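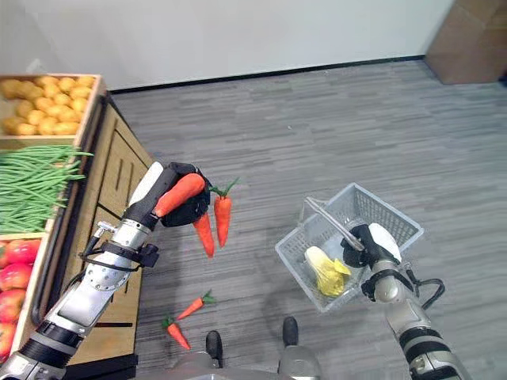
Carrots and a napa cabbage, with a mesh basket for carrying.

Storing carrots and napa cabbage at home

Root vegetables and leafy heads lose water at different rates and should be handled separately from the moment they come into the house. The notes below cover carrying, sorting, trimming and storage. They apply to an ordinary fridge with one or two salad drawers, and to an unheated larder from late autumn until May.

Carrying

An open lattice basket is better than a sealed bag for anything with leaves. Air passes through the sides and base, and loose soil drops out. Put a cabbage in first, on its side, with the base of the head against one of the short ends. Carrots go in afterwards, laid lengthways. Small carrots with their tops on slip over the rim easily when the basket is tilted, so keep the handle upright or tie the tops together with string.

Check the handle joints on a wire-handled basket before loading it. A bent end will pull free under a full head of cabbage. Bend it back with pliers and test it with a bag of flour.

Sorting

Lay everything out on newspaper. Separate the carrots by size. Thin ones soften first and should be used within the week. Thick, undamaged ones can be stored. Put aside any with splits, soft tips or black marks at the crown, and cook those the same day.

A carrot that has been dropped on a hard floor may be cracked inside without showing it. Flex it gently. If it gives at one point, treat it as damaged.

Trimming carrots

Cut the green tops off, leaving a stub about the width of a pencil. The leaves draw moisture from the root and will make it limp in a few days. Do not cut into the crown. The tops can be washed, dried and kept in a jar of water for a day or two, then chopped into soup.

Do not wash roots intended for storage. Brush off dry soil with a soft nail brush. If they were bought washed, dry them fully with a tea towel.

Storing carrots

Fridge: line a lidded box with kitchen paper, lay the carrots in a single direction and cover with a second sheet. Change the paper when it feels damp.

Larder: use a wooden box and slightly damp sand. Lay the roots so that they do not touch, cover, and repeat for no more than 4 layers. The sand should hold its shape when squeezed but release no water.

Hooman Shirazi, who compiled the storage tables for the Bondine kitchen notes, put 100 maincrop carrots into sand and recovered 76 in good condition at the end of the winter. Most of the losses were in the bottom layer, where the sand was too wet.

Storing napa cabbage

Leave the outer leaves on, even if they are creased. Wrap the whole head in dry newspaper and stand it base down in the salad drawer. Remove leaves from the outside as required instead of slicing across the head; a cut face browns quickly. If the head has been halved, press cling film directly onto the cut surface.

Keep apples and pears out of the same drawer. They give off ethylene, which turns carrots bitter and yellows cabbage leaves.

Cleaning the basket

Rinse with warm water and washing-up liquid, using an old toothbrush on the lattice. Shake off the water and dry upside down.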